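Rutberg Women Prepare for Their First Season in the National League

By Miroslava Doležal
1/14/22

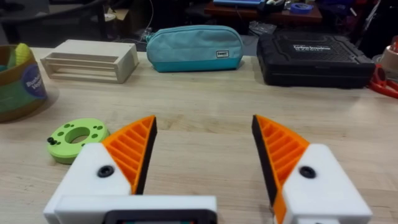 Women's rugby in Rutberg began on a football pitch with borrowed posts, and for a long time it had only friendly matches against whoever was willing to travel. From this spring the club will play in the national league for the first time. I went to see the team in January, when the ground was too hard for tackling and most of the work was done indoors, in the sports hall behind the school. Flor Puma, the captain, explained to me how she wants her defenders to stand, and she used her two hands for it. It is the same shape as the two orange fins over the pale wooden table, spread wide and leaning in towards each other, with a big gap left between them. "We let them see the gap," she said. "Then we close it from both sides, together. If one side comes early, we are lost."

Puma is a scrum-half, small and very loud. She came to the town for a job at a dairy and had never held a rugby ball before she was twenty. A colleague took her to training because they were short of players that evening. She remembers that she understood almost none of the rules and passed forward every time, and that she went home with a swollen lip and signed the membership form the next morning.

There are many stories like this in the squad. The front row has a nurse, a baker and a student of geology. Only the youngest players have gone through a junior team, and for them the older ones are both heroes and a source of jokes, mostly about running speed.

The decision to enter the league was not an easy one. Away matches mean long journeys, and the trip to Lotunow takes nine hours by bus. The players voted on it after the last friendly match in autumn, still in their muddy kit, and Puma says the discussion was harder than the match. Some had small children at home. Others feared heavy defeats in front of their own people. In the end they said yes, but with one condition — the club must pay for the bus, as it does for the men.

The club agreed. Aryee, where the first home match will be played while the pitch in Rutberg is repaired, has a proper stand and lights, and even changing rooms with warm water. Tickets will cost 40 crowns, with children free.

What I saw in the hall was mostly passing. They passed to the left for a long time, then to the right, then with eyes on a different player from the one who receives. When the ball fell down, everybody had to start again from the wall. It looked boring from the bench, I admit it, but the players did not seem to mind. Later they practised the lineout without jumping, only the calls and the steps, because the ceiling is low. The calls are names of soups. I promised not to write which soup means what.

The opponents will be strong. Dumico has won the league in each of the last four seasons, and its forwards are heavier and have played together for years. Puma does not hide that the first meeting may end badly. She has watched their matches at home on her laptop, some of them several times, and she believes that their wings stand too deep when they are tired.

"I don't say we will win," she told me while she was taking the tape off her fingers. "I say we will be still tackling in the last minute, and then we will see the score."

Her parents plan to come to the opening match. They have never seen her play, and her mother has asked already whether it is possible to sit somewhere without a view of the scrum. Tickets go on sale at the clubhouse at the end of January.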